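Review: Numar hand-held gripper, tried at the Penrose open day
Posted 2018-07-27

Numar makes a hand-held two-finger gripper for teaching handling tasks by demonstration. The operator carries the tool, does the job with it, and the recorded movement is used later to programme an arm. Penrose, who distribute it, held an open day at their Iltcombe workshop and let visitors use one for as long as they liked. I had it for 60 minutes in two sessions. The notes below cover handling only. I did not see the software beyond the export screen.

Build

The fingers are linkages, each with an inner arm and an outer segment in black plastic. The pivots are turquoise anodised metal and the upper holes are lined with brass grommets. The lower holes on the inner arms are left plain. I would have liked grommets there as well, although Adanech Mersha, who ran the bench, told me those holes carry no load in normal use. The demonstration tool had been in service since December and I could feel no side play in the joints.

The finish is matt. Moulded edges are clean, with a bevel on the inner arms that stops them catching on cloth. Small white plastic tabs stick out of the linkage near the pivots. They do no harm, but they snagged my cuff twice and could be trimmed shorter.

Grip

Closing force is set by the hand, with a stop screw to limit travel. There are 12 positions on the stop. Positions one to four are too close together to tell apart by feel, and the numbers are on the underside of the handle, where the operator cannot read them while working. From five upwards the steps are distinct.

On rigid parts the tool is easy. I moved turned pegs and short lengths of pipe between trays and dropped none after the first few minutes. Flat parts are slower: anything lying flush with the table has to be pushed to an edge first, and the fingers are too thick at the ends to get under it.

Soft goods were the better test. Bezawit Alemayehu had brought leather pieces from Lorngate, and this was the bench I spent most time at. Leather gives under the fingers, so the point at which the grip is secure is harder to judge than with pipe. The inner arms are tall and flat and bear along a good length of the work, which spreads the pressure.
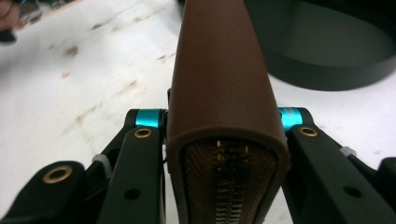
Leather-covered piece with zip and woven lining, held upright between the two fingers.

I found the best approach was to come in with the fingers wide, square up, and close slowly. Coming in at an angle turned the work as the second finger met it. With the stop at seven I had no marking on the leather that I could find afterwards. At nine there was a faint line, which rubbed out.

Comfort

The handle suits a medium or large hand. After 16 transfers in a row my forearm was tired, mainly from holding the weight forward of the wrist. A counterweight is listed as an extra – it ought to be in the box.

Service

Penrose quote 4000 cycles between inspections. Finger sets are replaced as a pair and the job needs one hex key. I watched it done at the bench and it was quick, though the springs are small and a tray under the work is advisable.

Verdict

Recommended for rigid parts and for soft goods of moderate thickness. Not suited to sheet or very thin work with the standard fingers. The stop numbering needs moving to the top of the handle.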